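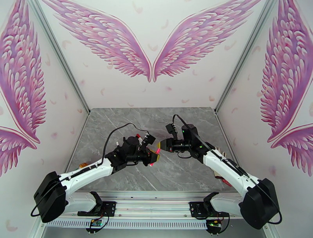
Ticket 326: Left gripper loses its hold on markers during cap removal
Project: Skakano (two-arm marker sorter)
Opened by: Hülya Canpolat
Assigned to: Przemysław Lis
Status: Open, workaround in place
Opened: Tuesday, February 26, 2019

Problem

When the two arms pull a cap off a marker, the left gripper lets the barrel turn. The right gripper takes hold of the cap end and starts to pull, the barrel rotates a few degrees in the left fingers, and then the pull is no longer straight. Sometimes the cap comes off anyway. Sometimes the whole marker leaves the left gripper and goes with the right arm.

Thin barrels are worse than thick ones. Software is the same build we had last week, number 516. The only hardware change is the new set of yellow printed fingers.

Steps to reproduce

Home both arms.
Load the "uncap" routine from the Tornik controller.
Place a marker in the left gripper, cap up, and close.
Run the routine at normal speed.
Watch the barrel when the right arm begins to pull.

Expected: the barrel stays put and the cap comes away in the right gripper.
Result: 6 failed pulls out of 11.

Log, Hülya

First I checked the closing position of the left gripper. The value in the config matches the one I wrote down when we fitted the fingers. I raised the closing current one step and ran it again. No change on the thin barrels. I put it back, as the left gripper motor was getting warm.

Next I swapped the left and right gripper cables at the controller to rule out a bad driver channel. The slip stayed with the left gripper. Cables are back where they were.

Then I looked at the grip through the left wrist camera with the arms paused.
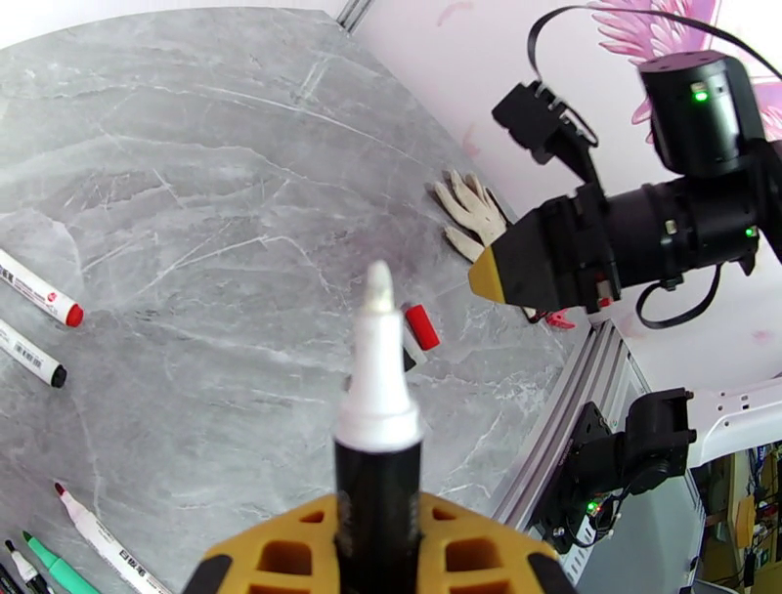 Left wrist camera, marker clamped upright with the white cap at the top.

A paused marker tells me very little. The slip only starts under load, so I held the left arm still and turned the barrel by hand. It turned with much less effort than on the right side. My guess is that the pads are not meeting the barrel squarely.

Log, Przemysław

Read through the above. Agree it is not the driver. Please check two things before touching the current again:

1. Wipe the pads with alcohol. Marker ink and dust both make them slick.
2. Open the fingers to the position just before contact and look at the gap between the pads. If it is wider at one end, the finger is twisted on its mount.

Also, please keep the loose caps out of the way when you run full speed. We had one under a fingertip in the last session and it cost us a calibration.

Log, Hülya

Wiped the pads on both sides. A little better on the first two pulls, then the same as before.

For the gap check I moved the left arm to a point short of the row of small cylinders and left the fingers slightly open.
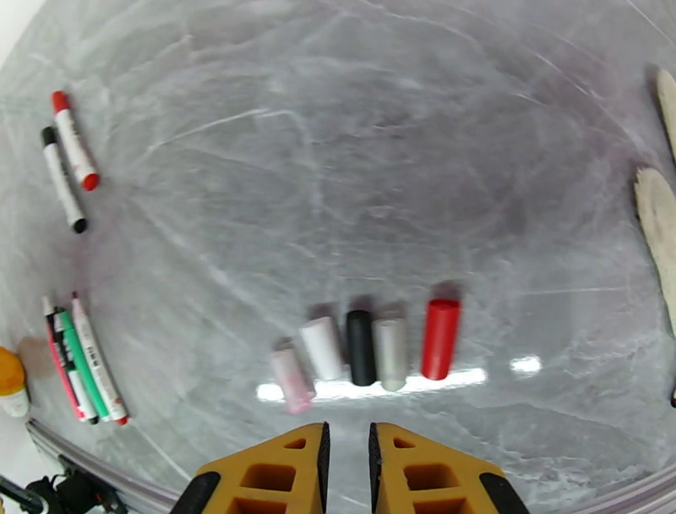
Gap check: fingers open, small cylinders in a row beyond the tips.

I did not trust the camera view alone for this, with the glare off the tabletop, so I also used feeler gauges. The gap is wider at the tip than at the base. The screws on the left finger mount were tight, but the printed hole under one of them had gone slightly oval. I think the finger is rocking on that screw when the other arm pulls.

Workaround: I put a washer under the screw head, tightened it again and dropped the pull speed to half. No slips so far at half speed with the thick barrels. Thin barrels still turn now and then.

Log, Przemysław

That fits. The old fingers had a brass insert in that hole and I left it out of the new drawing to save time. My mistake. I will put it back and print a new pair in the Pollance filament, which held up better on the feeder parts. Brandão has the inserts in stock and I can pick some up on the way in.

Until then, half speed only. Do not run the routine unattended. 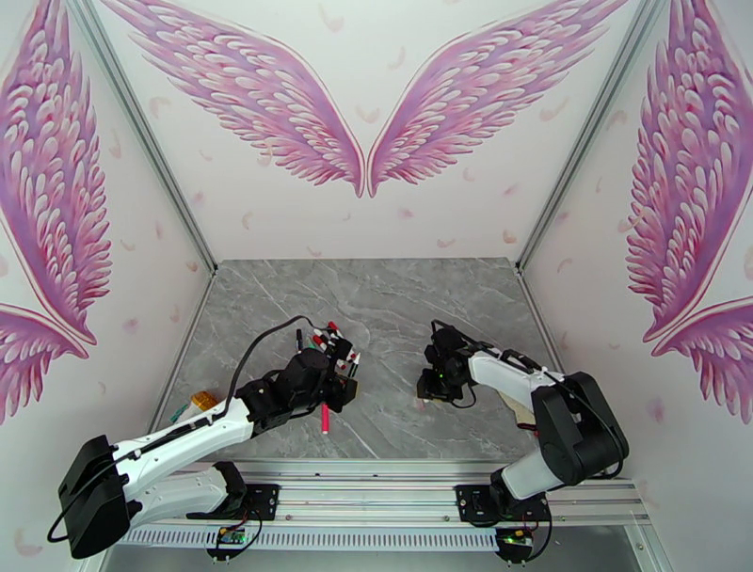 One more item while the left arm is apart: the wrist cable loop. It has enough slack for the uncap routine, but at full reach across the table I would like a bit more. Hülya, please move the first cable tie one hole back toward the elbow when you take the finger off, and check that the loop still clears the camera bracket with the wrist rolled both ways.

To do

Print new left and right fingers with the insert pocket restored (Przemysław)
Fit inserts, repeat the gap check with feeler gauges (Hülya)
Move the wrist cable tie, left arm (Hülya)
Repeat the 11 pulls at normal speed, thin barrels included (both)
Update the finger drawing in the shared folder (Przemysław)

Next check: first week of March, once the new fingers are on. Ticket stays open until the full-speed run is done.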